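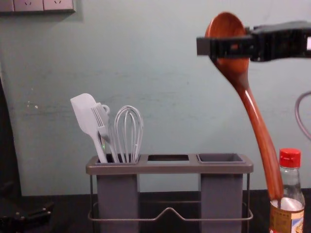 Llevo toda la tarde ordenando el rincón de los utensilios y estoy contentísima, así que vengo a contarlo antes de que se me pase (y antes de hacer la cena, que me lo desordena todo otra vez).

Los que leéis esto desde hace tiempo ya sabéis que mi cocina es pequeña. Pequeña de las de abrir el horno y no poder abrir el cajón de al lado. Cuando nos mudamos metí todos los cacharros de remover, batir y untar en el primer cajón que encontré y ahí se quedaron, enredados unos con otros, y cada vez que quería el batidor salía también el colador, el pelador y media vajilla de mi abuela. Un día tiré tan fuerte que el cajón se salió de la guía. Ese día decidí que los utensilios largos se iban a vivir fuera, a la encimera, a la vista de todos.

Lo primero que probé fue un bote de barro precioso que compré en el mercadillo de Flalwood, un sábado de mucho calor... bueno, no recuerdo si era sábado, pero calor hacía un rato. El bote duró poco. Era ancho de abajo y estrecho de arriba, entraban las cosas pero no salían, y limpiarle el fondo era imposible. Ahora tiene dentro una planta de menta y las dos partes estamos felices.

Así que llegó el soporte gris, con su marco rectangular arriba, sus huecos cuadrados y los vasos colgando, todo sobre una estructura fina de alambre. ¡Me encanta! Me gusta sobre todo que los vasos cuelguen, porque puedo pasar la bayeta por debajo sin mover medio mundo. El hueco del medio lo tengo sin vaso y le he cogido cariño así. Deja respirar el conjunto, y además me obliga a no acumular, que es mi gran vicio. Si pongo otro vaso lo lleno, me conozco.

En el vaso de la izquierda he dejado lo que uso casi a diario para la repostería: la espátula de silicona, el pincel y el batidor de varillas. Los tres en gris clarito, y quedan tan bien juntos que cada vez que entro en la cocina los miro un poco. La espátula es la de punta ancha y redondeada, que para rebañar cuencos no tiene rival (la masa del bizcocho de yogur se queda en el molde y no en el fregadero, por fin). El pincel lo uso para el huevo de las empanadas y para untar aceite en las bandejas, y tiene una anilla pequeña arriba para colgarlo, aunque yo jamás la he utilizado. Y el batidor... con ese batidor he montado yo nata a mano en pleno agosto, con los cuencos metidos en hielo y el brazo pidiendo clemencia. No lo cambio por nada.

El vaso de la derecha se lo he reservado a la madera. Me queda decidir qué va dentro, pero la cuchara larga tiene plaza fija. Qué bonita es esa cuchara, de verdad. Tiene un tono marrón rojizo con brillo y el mango curvo, haciendo una ese muy suave, y en la mano se nota distinta de las rectas de toda la vida. La encontré en Fernwood, en una tienda de menaje de esas con el suelo que cruje, y la compré sin necesitarla para nada. Luego resultó ser la que más cojo. Para el sofrito es una maravilla, porque el mango largo me aleja de las salpicaduras, y para las lentejas llega al fondo de la olla grande sin que tenga que meter los dedos en el vapor.

La madera, eso sí, pide un poco de mimo. Yo la friego a mano con agua templada y muy poco jabón, la seco enseguida con un paño y la dejo al aire un buen rato antes de guardarla. Nada de lavavajillas y nada de dejarla a remojo dentro de la cazuela toda la noche (esto último lo escribo para mí). Si noto el mango áspero le paso un trapo con una gota de aceite mineral apto para alimentos, espero hasta el día siguiente y retiro lo que sobra.

Los vasos también hay que lavarlos, y lo digo porque yo no lo hacía. Al fondo se va juntando una mezcla de migas, agua y polvillo de harina que da bastante apuro cuando la descubres. Ahora los vacío cada 2 semanas, los lavo con agua caliente y los dejo boca abajo sobre un trapo. Tardo 7 minutos, lo cronometré con el temporizador de los huevos. En cuanto están secos vuelve cada cosa a su sitio y a otra cosa.

Justo al lado del soporte se ha quedado a vivir una botellita de cristal con el tapón rojo. Probé a guardarla en el armario con las demás y no duró allí ni una comida, así que se ha ganado su trocito de encimera. Además el rojo le da alegría a tanto gris, y la etiqueta, con esos tonos crema, dorados y azules, tiene un aire de ultramarinos antiguo que me chifla.

Y del cajón, ¿qué ha sido? Pues respira. He sacado de allí dentro cosas que daba por perdidas: un descorazonador de manzanas, tres tapones de corcho, unas pinzas de azúcar que no he usado en mi vida y la llave de una bicicleta que ya no tenemos. Las pinzas las regalo, si alguien las quiere que me escriba. El resto lo he puesto en bandejitas y ahora el cajón abre y cierra como los de las películas.

Me preguntabais en la entrada anterior si el soporte se mueve al sacar las cosas con prisa. El mío no, aunque procuro no cargar un lado mucho más que el otro, y por eso quiero ir llenando el vaso de la derecha. Tengo vistas un par de palas planas para las tortitas en Fistden, en el puesto de la esquina de la plaza, pero me he puesto un tope de 100 al mes para cacharros de cocina y este mes ya me lo he comido con la olla. Tocará esperar.

Mientras tanto voy a estrenar el orden con un arroz al horno, que lleva pidiéndolo la familia desde que refrescó. El sofrito con la cuchara larga, el caldo ya lo tengo hecho, y de postre unas manzanas asadas pintadas con mantequilla y canela, así le doy trabajo al pincel. Si salen bien os pongo la receta esta semana, y si se me queman también, que de las quemadas se aprende dónde calienta más el horno.

Ah, y contadme cómo lo tenéis vosotros: ¿cajón, bote o colgados de la pared? Estoy pensando en poner una barra encima de los fogones para los cazos y me vendrían de perlas unas cuantas ideas.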